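4.2 Donor Conditions and the Reach of Named Gifts

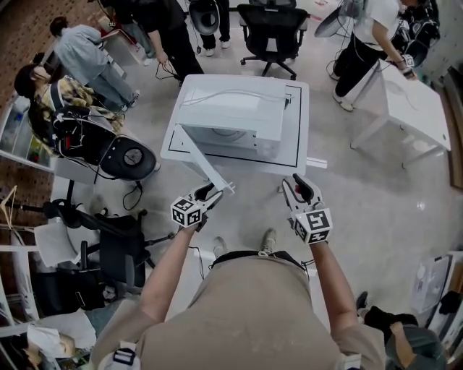
Figure 3. A work table with a taped outline and a microwave oven, seen from overhead, with two hand-held grippers in use.

Most of the published work on named gifts to universities starts from the donor. It asks why people give, how they were approached, and what kind of recognition they prefer. We have less to say on those questions. Our interest in this section is in what a gift does once it has been accepted, and whether the claims made for it at the time of the announcement can be checked against anything in the record.

The four funds we examined are referred to by the names used in the university's own documents. Jovis and Grilla support undergraduate scholarships. Tikkanen pays for equipment and supplies in teaching laboratories. Skendale began as a travel fund for student ensembles and was later opened to any student group with a faculty sponsor. All four are endowed, and all four were announced with language suggesting that they would change who was able to enroll or what those students could do after they arrived.

We are doubtful of the first claim. The scholarship office gave us award records for 245 students who received money from Jovis or Grilla. In the large majority of these cases the award letter went out after the student had already paid an enrollment deposit. A scholarship that arrives after the decision may still matter a great deal to the family that gets it, and it may keep a student enrolled in a later year. It can't have brought the student to campus in the first place. The annual reports sent to donors don't separate these two effects, and in several places they use the word "recruited" for students who would be better described as "assisted."

A second difficulty is substitution. When a student receives a named award, the office may reduce the general grant that the same student would otherwise have been offered. This is allowed under the gift agreements for both funds and is common practice elsewhere. The money released goes back into the general pool, where it presumably helps someone. But the donor report counts the full amount of the named award as new support, and no matching line shows the reduction. We asked for the general grant figures before and after each named award and were told they were not kept in a form that could be shared. Until they are, we would treat any statement about the total benefit of these funds as an upper limit.

Tikkanen is easier to follow, as purchases leave invoices. Even so, the agreement defines its purpose so broadly ("instruction and related activity") that it is hard to think of a purchase that would fall outside it. Some 200 items were charged to the fund in the period we looked at. Many were ordinary supplies that the departments had bought out of their own budgets before the fund existed. The departments did not hide this, and one told us plainly that it had planned its budget around the gift. Whether this amounts to a problem depends on what the donor was told, and the correspondence on that point is thin.

Skendale raises a different question. Its original purpose was narrow, and the change was made by amendment in February with the consent of the donor's family. Supporters of the change point out that the fund had been building up unspent income, and this is correct. They also say that the wider purpose has served more students. The sign-in sheets offered in support list 300 names, with repeats left in, and they include people who attended a single event paid for in part by the fund. We don't think attendance of this kind can be compared with a week of travel for a performing group. It may be a better use of the money. The sheets can't tell us.

None of this should be read as a finding that the gifts were misused. We saw no spending outside the terms of the agreements. The weakness lies in the reporting, which was designed to thank people and is now being cited as evidence, including in two of the studies reviewed in Section 2. Section 4.3 turns to the gift agreements themselves and to the clauses on amendment, where the wording differs more from one fund to the next than we had expected.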